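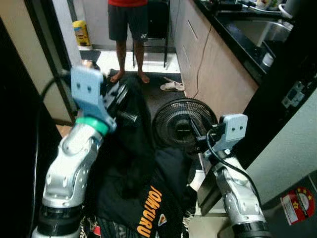 Kitchen floor: the fan with its head tilted, partly under the clothes.

Ticket 262
Product: Purba 3000 electric fan, black
Shop: Dendeo, Plornska branch
Customer: Kalkidan Habte
Support: Jarrah Paewai
Opened: 14 Feb 2019
Subject: Fan head sinks and motor stops when I dry clothes

We use cookies to remember your settings and to improve this site. By continuing to browse you agree to this. Accept / Manage choices

Kalkidan Habte wrote:

Good morning. I bought this fan in June and I use it mostly in the kitchen, to help the washing dry. We have no balcony and the bathroom has no window, so in winter the kitchen is the best place. I hang the clothes on a folding rack, put the fan on the tiles and point it up at them.

There are two problems. The first one is that the head does not stay where I put it. I set it to look upwards, and after some time it is lower than before. The second one is that the motor slows down and then stops. If I leave it alone for a while it starts again, but it is weaker than when it was new. I can't say if the two problems have the same cause.

Most of the clothes are dark and quite heavy, also a black garment with JOMTURU in orange letters and a small red and white crest. The thick ones take the longest time. On the lowest speed the fan has never stopped. It stops only on the higher speeds.

I have already tried the following:
- another socket in the kitchen, same result
- a socket in the bedroom, same result
- the button for the speed, pressed again slowly
- wiping the front grille with a dry cloth

I did not open anything, because I was afraid to lose the guarantee.

Jarrah Paewai wrote:

Hello Kalkidan, thank you for the clear report. You may take off the front grille without losing the guarantee. Only the motor housing must stay closed.

Before we do that, please tell me three things. Is there fluff on the back of the fan, behind the blades? When the motor stops, is the housing at the back hot? And has the fan been running with clothes on it or against it? In your photo the clothes are lying over part of it.

For now please unplug it and take the clothes away from it. It must not run while it is covered.

Kalkidan Habte wrote:

I answer in the same order.

1. Yes, there is fluff. I had looked only at the front. At the back it is like a thin grey felt, and it closes many of the small openings.

2. I ran it on the top speed with nothing near it. It stopped after 9 minutes and the housing was too hot to keep my hand there.

3. It was unplugged when I took the photo. But I must be honest that trousers and shirts have slipped from the rack onto the fan while it was on. When the rack is full this happens more often than I would like, and I don't always notice it if I am in the other room.

Jarrah Paewai wrote:

Thank you. The motor has a heat protection that switches it off and lets it start again when it is cool. I think it is doing this. The air comes in from the back, so fluff there is worse than fluff on the front.

Please clean it as follows:

1. Unplug the fan and wait until the housing is cold.
2. Open the clips and lift off the front grille.
3. Turn the centre cap clockwise and take off the blades. Clockwise is correct for this part, it is the opposite of a normal screw.
4. Clean the rear grille and the openings of the housing with a soft brush. A vacuum cleaner on low power is also fine. No water on the motor.
5. Wash the blades and the front grille in the sink and dry them fully.
6. Put everything back and run it for an hour with free space behind it.

For the head, there is a knob at the side of the neck. Turn it by hand until it is firm, set the angle, then give it a little more. Please don't use pliers, the plastic can crack.

Kalkidan Habte wrote:

I cleaned it yesterday evening. Step 3 was difficult for me, I turned the wrong way first although you had written it. There were also threads around the shaft behind the blades, dark ones, I suppose from the socks. I took them out with tweezers.

After this I ran it on the top speed for one hour and it did not stop. The housing was warm, but I could hold my hand on it. The air is much stronger.

The head is still not good. The knob turns and turns and does not become firm. On the lowest angle it stays, on every other angle it goes down slowly.

Jarrah Paewai wrote:

Very good news about the motor. If the knob keeps turning, the nut on the other side of the neck has lost its seat. Stinine makes a spare set with knob, nut and washer. It is covered by the guarantee and I have ordered one to your address. It normally takes 6 working days.

Until then you can use the fan on the lowest angle. Put the rack further away, so that a fallen shirt lands on the floor and not on the grille. With this much laundry I would brush the back every month.

Status changed: waiting for part

Kalkidan Habte wrote:

The set has arrived and I have put it in. The washer goes between the neck and the knob — the drawing shows this very small, maybe you can make it bigger for other people. The head now stays up. I left it overnight at the highest position, switched off, and in the morning it was the same.

I also moved the rack to the bedroom and keep the fan by the door there. Jeans still need a second day, but this is not a matter for your department.

You can close the ticket. Thank you for your patience with my questions.

Jarrah Paewai wrote:

Thank you, Kalkidan. I have passed on your remark about the drawing.

Status changed: closed, solved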